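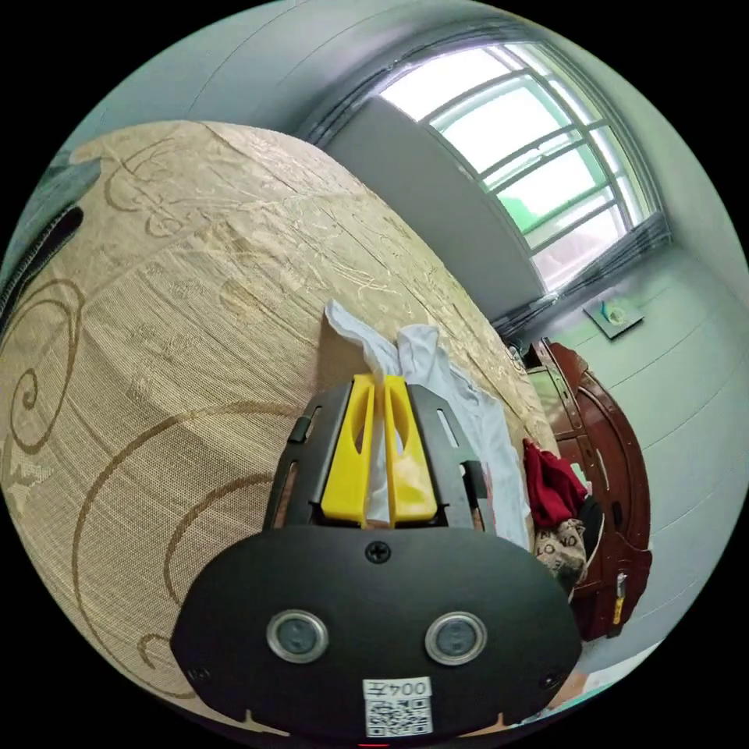 第三章 布料抓取:从装夹爪到录完第一段

Dalleo 这个项目里,我个人最喜欢的就是布料这一章,也是新同学最容易卡住的一章(我第一次录的时候,整整一个下午都在跟一件衬衫较劲)。方块和杯子你夹歪一点也能提起来,布可没这么好说话。大家先记住一个手感:两根黄色手指的尖端合拢,白布从指缝中间拱起来,皱成一个小尖,布的其余部分还摊在床罩上。找到这个手感,后面的叠、翻、搬都好练。所以本章前半段全在讲怎么捏,请不要跳着看,拜托拜托!

本章默认你已经读完第二章,夹爪固件刷好了,Areck 也装在笔记本上了。还没装的同学先回去装,装完重启一次再来。

3.1 开始之前要准备的东西

手持夹爪一把,编号要和登记本上的一致。
充满电的电池,最好再带一块备用的。
干净的衣物若干,T恤、围巾、薄毛衣都行,拉链和大纽扣多的先别拿。
一块干的镜头布。
登记本和笔。对,还是纸的,Kingi 社的老传统了。

注意:衣服请带自己的,或者先问过主人。上学期有人把队友的新毛衣拿来练了一晚上,勾了线,后来请全队喝了奶茶才算了结。

3.2 检查夹爪

1. 先看编号标签和下面的二维码。用 Areck 的“扫码登记”扫一下,屏幕上跳出来的编号应该和标签上的一样。不一样就停下,找 Trudy Lowther 改表,别自己改,她那张表里有好几个互相引用的公式。

2. 用手轻轻推动手指,让它们合拢再张开,来回做几次。应该顺滑,没有咔咔声。要是有一边涩,看看侧板的槽里是不是卡了线头。玩布料的夹爪特别爱吃线头,我用一根牙签就能挑出来,镊子也行,刀片不行。

3. 检查外壳上的螺丝。手指能拧动就说明松了,用小螺丝刀带紧,感觉到阻力就停。外壳是打印件,再使劲会裂。

4. 擦镜头。从中间往外画圈,不要哈气。

5. 把手指完全张开,点“归零”。等进度条走完再碰它,中途碰到了就重来一遍,不用慌。

小心:归零的时候手指会读取一次最大开度。如果你偷懒只张开一半就点了,之后录的每一段开度数据都是错的,而且当场看不出来。我就这么废过一整盘数据,写到这儿还心疼。

3.3 布置场地

6. 挑一个软硬适中的大平面,床和沙发都可以。花纹明显的床罩或者坐垫挺好用的,定位算法有东西可以抓。纯白床单配白T恤就比较难受,新手先避开。

7. 把衣服随手放上去,别摆整齐!我们要学的就是乱的状态。每录一段换一种乱法,抖一下再扔也行,团成一团也行。

8. 拉窗帘还是开窗帘都可以,但同一组数据里别变。窗外太阳忽明忽暗的话,就等云过去,或者干脆开灯拉帘。

9. 走一遍你待会儿要走的路线,脚边的包、椅子和线都挪开。录的时候你的眼睛盯着布,是不会看脚下的。

3.4 录第一段

10. 在 Areck 里新建任务,类型选“布料”,单段上限填2000帧。别填更大,导出会很慢,填小了又会在你正要放手的时候断掉,特别气人。

11. 手持夹爪,先在空中停两秒,再慢慢靠近。这两秒是给定位用的,心里默数就好。

12. 从侧上方接近,指尖先碰到布,再轻轻往下压一点点,让布在两指之间鼓起来。这时候合拢。如果直接从正上方戳下去硬夹,多半只夹到空气。

13. 合拢以后先别提!停一下,再提。提的速度比你觉得合适的再慢一半。

14. 移到目标位置,放低,张开手指,退出来。退的方向和布垂下来的方向相反,免得又把它带走。

15. 点“结束本段”,马上回放。看三件事:开头有没有停够,提起的时候布有没有滑,结尾手指有没有完全张开。哪一件没做到就标成“重录”,不要直接删,失败的段我们以后也要用。

提示:手腕别僵着。我一紧张就会把夹爪握得死紧,数据里全是小抖动。换手拿也可以,左手右手都录一些更好,记得在备注栏写清楚是哪只手。
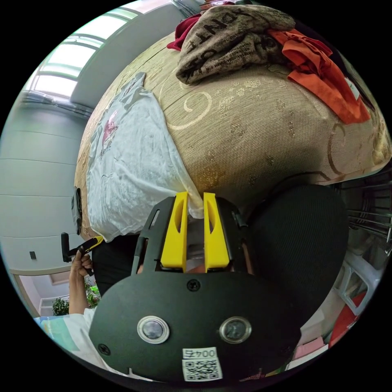 Zineb Shawky 看完上一版以后留言说,她按第12步做,厚一点的针织物总是压不出那个鼓包,指尖一碰就滑开了,问能不能改成先找衣服的边缘,从边上往里推着夹。她还建议把厚料子和薄料子分成两个任务来录,省得后面筛数据的人挨个点开看。

这两条我都试了,确实好使,已经写进下面的补充里。谢谢 Zineb!

3.5 厚料子的补充步骤

16. 新建任务时,类型选“布料”,备注第一个词写“厚”。帽子、围巾、毛衣都归到厚的这边。拿不准就捏一下,捏着有弹性的算厚。

17. 找一条边,折边或者袖口都行。指尖贴着平面,从边缘外侧往里推,推到料子自己拱起来为止。

18. 合拢,停,提。和第13步一样,只是停得再久一点点,让料子把劲儿松开。

19. 要是连着夹空,换一个角度,别在同一个地方反复戳。毛线被手指刮多了会起球,衣服的主人会找你的。

3.6 常见毛病

Areck 提示“定位丢失”:多半是镜头离布太近,整个视野都被布糊住了。往后退一点,停两秒,等绿灯回来。退了也没用就结束本段重录。

手指合不拢:先看有没有夹着别的东西,再看侧槽的线头,最后看电量。

回放画面发雾:镜头脏了。回到第4步。

导出卡在一半:笔记本硬盘快满了。Mullstead 活动室那台尤其容易这样,导完记得把本地的清掉,清之前确认服务器上已经有了。

小心:电池摸着发烫就别再录了,拔下来放到硬的台面上晾着。不要放在床上、沙发上或者衣服堆里,这一条没得商量。

3.7 收工

20. 关 Areck,再关夹爪,顺序别反。

21. 手指留在张开的位置,装回袋子。别夹着镜头布收起来,弹簧一直受力会变软。

22. 在登记本上写编号、录了哪些衣服、哪几段要重录,签名。每组4个人轮着签,谁拿夹爪谁签。

23. 衣服叠好还给人家。用手叠就行,夹爪叠的那个水平我们暂时还拿不出手,哈哈。

本章更新于2018年10月21日。步骤有问题请直接在群里喊我,或者找 Fletcher Tawhiri,他手里有可以改的那份文档。硬币和钥匙这类小东西的抓法在第四章,还没写完,11月应该能放出来。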